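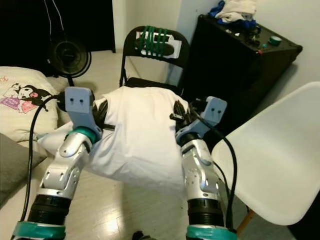 Unit 6: Handling and sorting household linen
Course notes, Mulstead Housekeeping Certificate, evening group

Please read these notes before the practical. We will use the linen from the Brillside store, so bring your own apron and a pencil for the labels.

6.1 Where we start

Linen work in a real home does not begin at a clean table. There is a heap of white and blue clothing on top of a black cabinet, a pillow and a cushion to one side, and chairs standing where people left them. Before you touch a single cloth, decide which surface is for unsorted things and which is for finished things. Do not mix the two during the work, even for a minute.

A top that also holds small items, such as a roll of tape, must be cleared first. Small items get folded inside the linen and are found again only in the wash.

6.2 Opening a crumpled cloth

Take the cloth by two points, left and right, and lift it until it hangs free. At this moment it will still be in folds, and the middle will bunch. This is normal. Move your hands apart slowly and let the weight of the cloth open the folds. If one side does not open, you are holding a place in the middle of the cloth and not a corner. Keep one hand where it is, and with the other follow the edge down to the next corner.

Do not shake the cloth hard close to a fan or a chair back. Hems catch easily, and a white cloth shows every mark from the floor.

6.3 Sorting

We use the Prekeo method in this course. It has four groups:

White, flat (napkins, small towels, pillowcases)
White, shaped (shirts, vests)
Coloured or mixed
Printed covers, for example a white pillow with a cartoon figure on it

Printed covers are a separate group. They are turned inside out before washing, and they are never ironed on the print. Students from the last course lost marks on this point.

6.4 Chairs

A folding chair may be used for airing a cloth, but look first at the backrest. Paper labels and tape can leave glue on the fabric. A moulded plastic seat is better for a short time – wipe it before you use it.

6.5 Practical task

Each student receives 30 pieces and has 41 minutes. Open, sort and fold all pieces, then write the number for each group on the sheet marked Mạch. Creases are allowed in group three. In groups one and two they are not.

Reading for next time: Unit 7, Storage and damp.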